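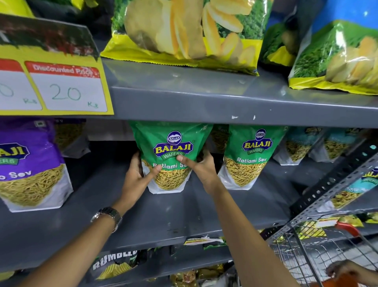 Callico, el robot reponedor de Zendari: dos semanas de prueba y sigo colocando bolsas a mano

Inicio Análisis Robótica Comercio Contacto

Última actualización: 29 de julio de 2018

Una bolsa de Ratlami Sev de Balaji se coloca con las dos manos. Una la recoge por la esquina de abajo, la otra la sujeta por arriba, y los dedos van corrigiendo mientras la bolsa se deforma. Cualquiera que haya trabajado en un supermercado lo hace sin mirar. Callico, el brazo con ruedas que Zendari vende como «ayudante de lineal», lo intenta con una sola pinza, y ahí empiezan los problemas.

Lo he tenido 2 semanas en préstamo. El folleto promete reposición autónoma de «cualquier artículo envasado». Ya en la página 4 del manual aparece la letra pequeña: los envases flexibles figuran como «compatibilidad en desarrollo». Me habría gustado leerlo en la portada, porque los aperitivos en bolsa ocupan pasillos enteros y son de lo que más se desordena.

Con cajas y latas

Aquí cumple. Toma una lata, la gira para que la etiqueta mire al pasillo y la deja alineada con la anterior. Es lento, mucho más que una persona con prisa, pero no se cansa y de noche eso puede compensar. Las cajas de cereales también le salen bien mientras vengan con las esquinas enteras. En cuanto hay una aplastada, se para y pide ayuda con un pitido que acabé odiando.

Con bolsas

Otra historia. La pinza aprieta demasiado o demasiado poco. Si aprieta de más, el sev llega al estante hecho polvo, y en las bolsas con la mitad inferior transparente el cliente lo ve enseguida. Si aprieta de menos, la bolsa resbala y tumba a las vecinas. Como van de pie, una detrás de otra y sin nada que las separe, basta un roce para que la fila se venga abajo.

Tampoco distingue bien las variedades. Las Balaji verdes y las moradas las separa por el color, sin más mérito. Pero cuando una bolsa queda medio tapada por otra y solo asoman unas letras del nombre, Callico la da por «producto desconocido» y la deja en la bandeja. Una persona lee «Ratl» y ya sabe dónde va.

Los carteles de precio son otro capítulo. El lector está pensado para etiquetas impresas con código. Un «Discounted Price» con un 20 escrito a mano en verde no significa nada para él, y la solución que propone Zendari es cambiar todas las etiquetas de la tienda. Eso no lo pone en el presupuesto.

Lo que dice la casa

Raghda Smadi, responsable de producto, me contestó por correo con amabilidad: «Las bolsas blandas son nuestra prioridad; la segunda pinza llegará en diciembre». Puede ser. Llevo años oyendo a fabricantes de robots hablar de la próxima pinza. Le pregunté también qué pasa cuando un cliente mete la mano en el estante o arrima el carro mientras el brazo trabaja. El robot se detiene, me dijo, y es verdad, lo comprobé. Con el pasillo lleno, se detiene casi siempre.

Frente a la competencia

El Gavby, que probé antes, usa ventosas y con las bolsas arrugadas va todavía peor. El Mazza ni lo intenta: recorre los pasillos, avisa de los huecos y deja el trabajo a los empleados. Me parece el más sensato de los tres, aunque cueste llamarlo reponedor.

A favor: latas, cajas, trabajo nocturno, batería correcta.
En contra: envases blandos, carteles manuscritos, pitidos, montaje larguísimo.

¿Lo compraría? No. El alquiler son 2000 euros al mes, y durante toda la prueba hizo falta alguien cerca para enderezar lo que tiraba. Para un almacén de conservas pediría una demostración, con mis propias cajas y no con las que trae el comercial.

Inicio Análisis anteriores Volver arriba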